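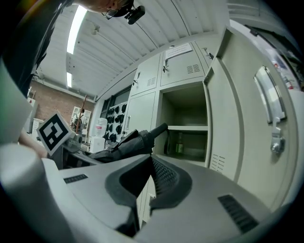
4.1 Collection of locker demonstrations

The Nolora set was made to study tasks in which one hand has to prepare the place where the other hand will work. Putting an object into a locker is a good case of this. The door must be opened and kept out of the way, and during this time the object must be held in a pose from which it can still be brought through the opening. In our earlier set the objects were put only on open tables, and the policies trained on it had very little reason to use both hands at the same time.

All demonstrations of this part were recorded in the workshop of the Radulović building, where a bank of metal lockers was already standing. We did not change the lockers. The doors have stamped vents and small handles, and several of the locks keep their key inside. We left the keys as they were, because a key which stands out of a door is an obstacle that a policy will also meet in ordinary rooms.

The operator wears a small camera on the head and holds one Flerell gripper in each hand. Each gripper has its own camera and carries fiducial markers, and its pose is estimated from the head view when the markers can be seen and from the gripper camera in the remaining time. The three video streams are joined afterwards by their time stamps. We give the operators no fixed order of movements. They are told only which object goes to which compartment, and that both grippers should stay in front of the body as far as this is comfortable.

Early recordings showed that the freedom given to operators has a cost. Some of them opened the door with the same hand that would later place the object, and for this they changed the object from one gripper to the other. Such episodes are correct demonstrations, but they are nearly twice as long as the others and the change of hands happens often outside the head view. We kept them in the set with a separate label, so that a reader can train with or without them.

4.2 Choice of objects

Long objects were of special interest for us. A cup or a box can be carried into a compartment in almost any direction, while a folded umbrella must be turned before it passes the door edge, and the soft part of it can catch on the shelf. The place where it is gripped matters as well. If the operator closes the fingers near one end, the umbrella hangs down and the wrist has to do a large rotation at the end of the movement. If the fingers close nearer to the middle, the rotation is smaller, but the free end comes close to the door.

Figure 3 gives the view of the head camera with the umbrella held upright in the left gripper and its handle pointing up towards the lockers. The fingers of the right gripper are open, and the compartment under the middle upper door is open too, with its door to the right. Both marker cubes can be seen from the head in this pose, which is the condition we prefer for pose estimation. It is lost easily — a small turn of the operator's head towards the floor can be enough.

Of the 208 episodes recorded with lockers, 97 use a long object. We removed 7 episodes after inspection, all of them for missing frames in one of the gripper streams. No episode was removed for a clumsy movement or for a second attempt at the handle, as we believe that such corrections are useful for learning.

Figure 3: Head camera view during the locker task. The left gripper holds a folded black umbrella; the fingers of the right gripper are open. The open compartment has a single shelf. 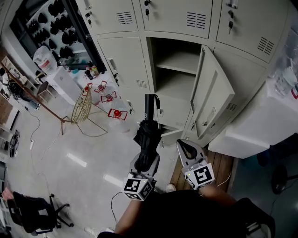

4.3 Division of episodes into phases

Every episode was divided by hand into reach, open, carry, insert and release. The limits between carry and insert gave the most disagreement between annotators. We finally defined insert as beginning at the first moment when any part of the object passes the plane of the locker front, judged from the gripper camera which is nearer to it. With umbrellas this moment comes early, and the insert phase is therefore longer than for compact objects.

The phases were marked in the Fusar tool, and the labels are stored next to the time stamps. They are not given to the policy as input. We use them only for sampling, so that the short open phase is seen often enough during training, and for the error analysis in Section 6.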